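**Buying hand-held grippers for a small shop - one pair or two?**

Posted by Flullel, 23 May 2018

Our robotics club finally has money for equipment and I'm so excited! I want two-finger grippers you hold yourself, one per hand, for small tabletop jobs like lifting a stick out of a cup. We have to order by June. Do I get one pair or two, and what else goes in the budget? 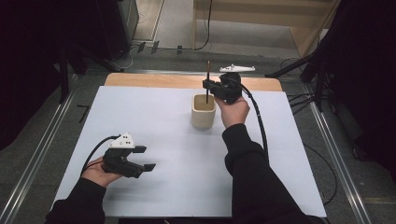

Should spare finger pads go in the first order?

Put them in, and get enough for a full year so you only pay shipping once.

**Stestach**

Two pairs if you can swing it! We started with one and spent 3 weeks waiting on a repair - so frustrating. My other tip is to set aside about 23 percent for cables, mounts and screws. Ask for extra-long cables too. And try a pair before you pay, because comfort matters so much once you've held them for an hour. Cloth is a great thing to test on (we love it), and you'll learn a lot about the pads.

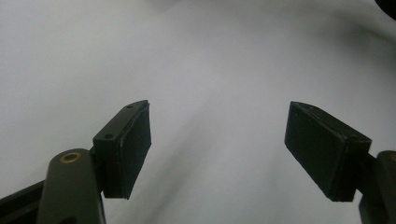 *Gripper fingers open, white fabric behind them.*

**Neagu**

one pair is fine to start. we got ours from Urkance, 5 days to ship, no complaints. get a decent table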